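Before anyone at Nultberg picks up a gripper, they read two pages taped inside the cabinet door. Haruna Sakamoto wrote both of them. She runs the demonstration floor, where people fold, stack and sort household items with hand-held grippers so the motions can later be used to train robot arms, and she has spent most of the past year turning habits into written rules.

"The first version was 47 rules," she says. "People stopped reading at rule nine, so I cut it."

What was left fits on the two sheets. The operator sits down with the table at a fixed height. Fingers start open. Cloth is handled at the folded edge or at the ends, and an operator who misses a grasp does not go back and fix it with a bare hand. A missed grasp is marked and kept.

"We used to delete the misses," Sakamoto says. "Then Tullio asked me what the rule was for deleting, and I didn't have one. It was just whoever was at the desk that day."

Tullio Tedesco checks the recordings. He looks at every batch of 500 before it goes out and has sent back whole batches over small things, such as a gripper that had not been zeroed in the morning. Cloth is the hardest category to write rules for, he says, and printed muslin is the one he asks for most.
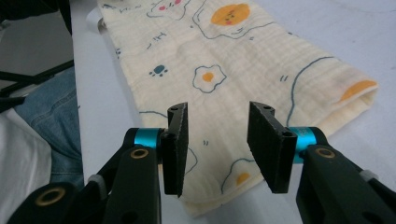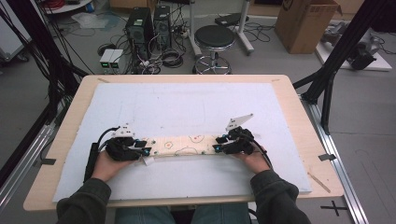
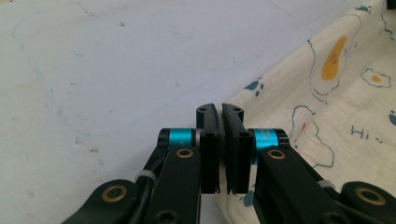
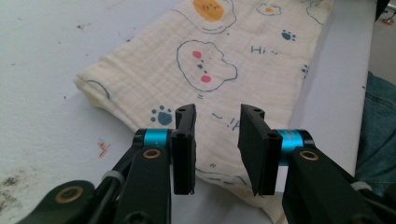
"With a box you can say where it starts and where it ends," Tedesco says. "With a cloth, two people will argue over whether it's folded. So we wrote down what folded means. Edges within a finger's width, no corner turned under. After that the arguments got shorter."

The edge rule came from a tool they call Ruler, a short script that Tedesco wrote in October. It compares the last view of a fold against the written limit and gives a pass or a fail. Sakamoto did not want it at first. She thought operators would slow down and fuss over the last corner, and some did. The sheet now says one correction is allowed - after that, let go and move on.

Pace is the other thing she watches. There is no daily quota at Nultberg, and she would like to keep it that way. The Liao set, their largest so far, has 4,000 folds in it, and she says the ones done late in the afternoon are easy to pick out.

"You see it in the wrists," she says. "They start dragging the cloth when they should be lifting it. So the rule is a break every 47 minutes. Tullio picked the number and I've stopped asking him why."

A second site, Billeck, is due to start using the same two pages. Sakamoto expects they will want changes, and she has asked for each one in writing, with the recording that prompted it. Tedesco has already sent them his definition of folded. They have replied with questions about towels.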